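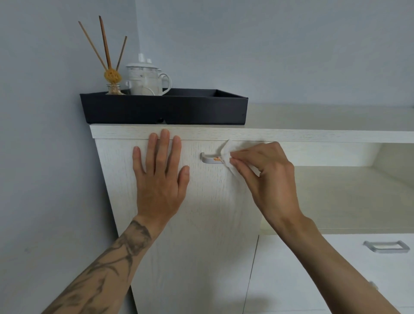 Gripper drops cabinet handles after label change

Silviu Vlad
21 May 2025

We run a small test cell with one arm that opens and shuts cabinet doors, fitted with Peva two-finger jaws and rubber pads. Since the handles were labelled it loses its hold on the bar. The fault log shows 13 slips in 166 pulls, all on labelled handles. Jaw force is set to 88 N. Should I raise it, or is this a surface problem?

Luminița Văduva

Leave the force alone for now. Label glue moves from the handle to the pads, and a pad with glue on it picks up dust and goes shiny.

Stop the arm and isolate the air first. Hold the door shut with a flat hand, otherwise it swings while you rub. Work at the label with a damp wipe and change the wipe when it gets tacky. Clean the pads separately, with the jaws open, using whatever the pad maker allows. Solvent hardens some rubbers. Let everything dry, then zero the jaws again and repeat the same run. If it still slips, measure the pads. Ours are scrapped at 2 mm.

Ghiță

Had this on a Lukeo arm. Turned the force up and bent a handle. Check your grip point as well, ours was taught too near the end of the bar.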